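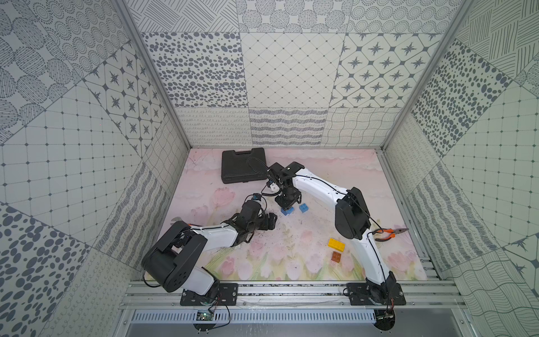

Workshop tips from the Danness robotics club

We meet at Horgan School through the winter and enter the Vandton block-sorting round every May. These notes began as a sheet taped inside the cupboard door. Áine Nic Aodha typed them up so new members could read them at home.

Before you switch on

Check the bolts on both base plates. They work loose after a few sessions, and a wobble you can barely feel at the base is a missed brick at the gripper.

Tug each cable gently at both ends. Leave enough slack for the elbow to open fully – a tight loop at the wrist will pull the camera out of line.

Run both arms through their full reach at slow speed with no bricks out. The club's setting for this is 27 per cent.

Choosing bricks

Start beginners on the larger plastic ones. Blue and yellow show up well against a pink mat. Brown and see-through orange are harder for the camera, so save those for when the blue ones are going well.

Put two bricks of the same colour close together once the single pick works. Jahangir's team spent most of a term on this. What helped them was lowering the gripper straight down and closing it at half speed.
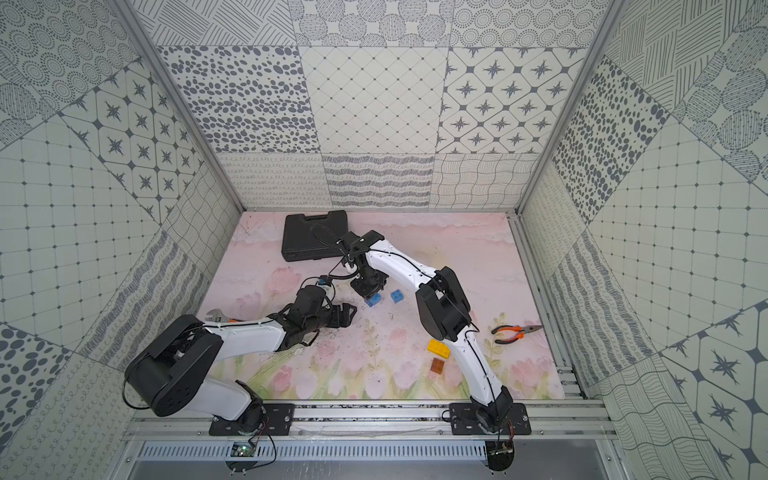
Keeping the mat clean

Crumbs and grit spoil a pick more often than bad code does. Brush the mat with a soft, dry paintbrush, working from the back towards the rail, and catch the bits in a dustpan. A damp cloth is fine for marks, but let the mat dry before you power up.

Shake the mat outside at the end of term. Lay it flat again under some books overnight if the corners curl.

Tools

Pliers and spanners go back in the case when the job is done. Wrap a bit of orange tape round any handle that hasn't got a bright grip.

Wipe adjustable spanners with a drop of light oil on a rag – 2 drops is too much and it ends up on the bricks.

Packing up

Park the arms, then power off, then unplug. The room has to be locked by 7, so stop building at twenty to.

Spare fuses are in the Dasance tin. Tell Rhonda Caron when you take the last one.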